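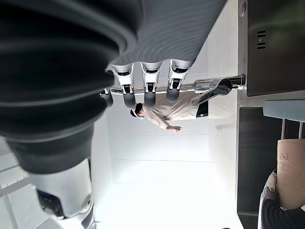

The hand over the tap in the test kitchen.

Kitchen trials: what went wrong on Monday, and what changes

Trials with the robot in the test kitchen stopped on the morning of 03/10/2022 after the hand closed on the tap and did not let go when it was told to. No one was hurt. The tap handle was bent and has been replaced. The trials are paused until the points at the end of this item are done.

The task was a simple one. The robot had to reach over the sink, find the lever, lift it, wait, and push it back down. It had done this 100 times in the June trials without a fault worth writing up, and the plan for the morning was to repeat it with the new control software from Trorkano.

At 1015 the hand took hold of the lever and lifted it as normal. The software then lost the signal from one of the fingertip pads. Under the old version, a lost signal made the hand open. Under the new one it made the hand hold its last position, while the arm carried on with the next part of the movement. The arm pulled, the hand held, and the lever bent sideways with the water running.

Cornel Dobre, who was running the session, pressed the stop button. This cut power to the arm but left the fingers closed, as they have a separate supply. It took six minutes to get the hand off the tap, and for most of that time the water could not be turned off at the sink. The stopcock was behind a stack of boxes in the corridor cupboard. It should not have been, and the boxes have gone.

We have looked at the logs with Trorkano and the cause is fairly clear. The signal was lost through a worn cable in the wrist, where it bends each time the hand tips down over the sink. A worn cable is an ordinary fault and we expect more of them. The part that matters is what the hand did afterwards. "Hold on a lost signal" was put in for the Brusto work, where the hand carries full jars and opening would drop them. It was carried over to the kitchen setup as a default, and it was not on the list of changes we were sent. We did not ask about it either.

There is a second point, and it is ours alone. The written procedure says that everyone stays behind the line while the arm is powered. In practice people have been walking through, leaving bags by the cabinets and stopping to talk. The arm moves slowly and most of us have got used to it. If someone had been holding that tap, the bent lever would be the small part of this report.

Before trials start again:

The wrist cable will be replaced and then checked every week by Sârbu, who will sign the sheet on the door.
The stop button will cut power to the hand as well as the arm. A manual release for the fingers will be fitted – Hakham are making the part.
The hand will open on a lost signal in all kitchen tasks.
No more than 3 people in the room while the arm is powered, all behind the line, and no bags or coats on the floor.

Anyone who was booked on the kitchen rota this week should speak to Cornel about a new slot. The side bench is still open for work that does not need the arm.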